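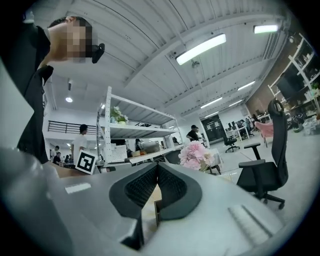 Figure 1. The open office at Sosetti, with the shelving unit and the flowers.

Home Report Figures Appendix Contact

Shared Shelving in an Open Office: Project Report
Mwajuma Nyaga and Erick Kinyua

1. Background

Our course asked each pair of students to study one piece of shared furniture in a working office and suggest changes to how it is used. We chose the shelving at Sosetti, where Erick had a placement earlier in the year. The office is a large open room with a high ceiling. People sit at desks in groups and there are few walls, so the shelving ends up doing several jobs. It stores things, it breaks up the view across the room, and it is where people leave items they do not want on their desks.

The unit we studied is white metal with open shelves. In Figure 1 it has a potted plant with white flowers on an upper shelf, and a pegboard panel and a gray laptop lower down. Small items and boxes are on the lower shelf. A bunch of pink flowers is in front of the unit, above a small table.

2. What we wanted to find out

We started with two questions. What do people keep on the shelves, and do they know where to find it again? A third question, about whether the plants and flowers should stay, came up during the first visit. Several people mentioned them before we asked.

3. Method

We made 3 visits in June. On the first we talked to staff at their desks and wrote down what they said they used the shelves for. On the second, a Wednesday, we sat near the unit from mid-morning until lunch and noted each time someone put something down or picked something up. On the last visit we tried a new layout and left it in place for the rest of the day.

We did not open any closed boxes. If a box had no label we asked the people nearby whose it was and recorded the answer, including "don't know."

Mwajuma kept the observation notes. Erick did the measuring and drew the shelf plans in Appendix A. We both did interviews.

4. Findings

4.1 Use of the shelves

The shelf at waist height was used most. People put things there while talking to someone and often walked off without them. Laptops, chargers and mail were the most common items. The lower shelf was used for boxes, and most of those did not move during our visits. One had a packing slip from Mugo, the office supplier, and three people each told us it belonged to somebody else.

The upper shelf was hardly used for storage. Shorter staff said they could not see what was up there. Taller staff said they forgot about it.

4.2 The pegboard

The pegboard was bought to hold cables and headphones. Staff liked the idea but few used it. The hooks supplied with it were too short for a coiled cable, and the longer ones were never ordered. One person said she would use it every day if it had a hook with her name on it.

4.3 Plants and flowers

Everyone we spoke to wanted these kept. The reasons were mostly simple: the room has a lot of white and gray in it, and the flowers are something else to look at. Two people asked that vases be kept away from laptops. We agree with this and have included it below.

5. Trial layout

We gave the waist-height shelf to items in use that day and put a shallow tray at one end for mail. Boxes stayed on the lower shelf with the labels facing out. The upper shelf was left for plants only.

By late afternoon the tray had mail in it and also a stapler and a lunch container. The boxes were as we had left them. A single day is too short to say much about habits, and people knew we were watching.

6. Costs

We priced longer hooks, trays and label holders from the Flirex catalog. The full list came to $537, more than we expected, mainly due to the label holders. Paper labels and tape would do the same job for now. The list is in Appendix B.

7. Recommendations

Buy the longer hooks first and give each person one.
Label every box with a name and a month.
Keep the upper shelf for plants.
Keep vases on a separate table, away from computers.
Check the lower shelf at the end of each term of work and clear unclaimed boxes.

8. Problems with the study

We only visited in daytime. Staff from Inus, who share the room on some evenings, were not interviewed, and some of the unlabeled boxes may be theirs. Our tally sheet also had no column for items moved from one shelf to another, so Mwajuma wrote these in the margin and we could not total them properly. A second pair taking on this project should add that column before starting.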